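The gripper that let go

I lost most of last week to a fault that I should have found in an afternoon. I'm writing it down while I still remember the order of things. A couple of people asked why the Mesturine posts had stopped, and this is the answer.

For anyone new, Mesturine is the two-finger gripper I've been building with Yến Trương. One motor closes both fingers, a small controller runs the motor, and a little screen shows the state. It's meant to pick things up off a table and hold them until told to stop. For months it did that.

What happened

We were doing long holds. The test is dull. The gripper closes on a drink bottle, lifts it a hand's width, and waits five minutes. Then it sets the bottle down and does it again. Yến was logging and I was reading something on my phone.

On one of the holds the fingers opened. There was no command in the log and no error on the screen. The bottle dropped, rolled off the table and hit the floor next to Yến's foot. It was full, but it was only a bottle, and she was fine. Two days earlier we had been holding a steel vise jaw in the same fingers, over the same spot, and I've thought about that more than I'd like.

We stopped there. Our rule at Prernley is that any unplanned release means no loads until we know why.

What I thought it was

I blamed the firmware. I had changed the hold routine that Monday so the motor would draw less current once the grip was steady, and it was easy to believe I'd broken something. I rolled the change back and ran holds all evening with an empty foam block. It let go again after a couple of hours.

Then I blamed the motor driver getting warm. I swapped it for the spare. Same thing, only sooner.

Yến said early on that we should look at the supply. I told her the supply was fine, as I'd put a meter on it and it read what it should. She was right and I should have listened, and I've told her so.

What it was

A meter shows you a steady number. It doesn't show you a dip that's over before the display can update. When I finally hooked up the scope, I could see the voltage at the controller sagging every time the motor corrected its grip. Most of the dips were harmless. Every so often one was deep enough to reset the controller.

The reset itself was quick, and the screen has its own feed, so it stayed lit and kept showing the last state it had been given. That's why we saw no error. The log had no entry because the log is written by the thing that was restarting.

On startup, the controller does what I told it to do two years ago, which is open the fingers fully to find the zero position. So a brief power dip became a dropped load.

The dip came from one cable. I'd replaced the original power lead in March with a longer, thinner one so it would reach across the table. One of its plugs was also a loose fit. Pushing it sideways with a fingertip was enough to reset the board on demand. I did that maybe a dozen times, mostly out of annoyance.

Back on the bench

We've been going through it all again with the parts laid out on the table. I want every lead where I can put a hand on it before anything gets mounted again.
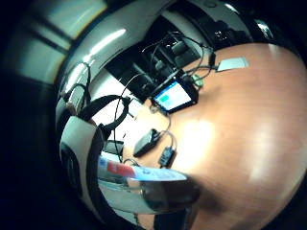 What we changed

The power lead is now short and thick, with a locking plug. I also added a 2000 microfarad capacitor at the controller end, which flattens the dips so well that I can barely find them on the scope.

The bigger change is in the startup. The controller no longer opens the fingers by itself. It comes up holding still, puts a warning on the screen, and waits for someone to press the button. Yến also wrote a heartbeat between the controller and the screen, so if one goes quiet the other says so. We pulled the plug on it over and over with a foam block in the fingers and it stayed shut each time. It's a worm gear, so it can do that without power. We could have been relying on that from the start.

Logging has moved to a separate board as well.

Still to do

I haven't checked the other unit, the one we call Khương, which has the same startup code and a cable from the same bag. It's switched off with tape over the switch until I do.

The long holds need to be repeated from the beginning, because I don't trust any of the earlier numbers. After that comes the vise jaw, with a tray underneath and feet well back.

Stisidik, the wrist we were supposed to start on this month, will have to wait. I've moved the drawings to the bottom drawer so I'm not tempted.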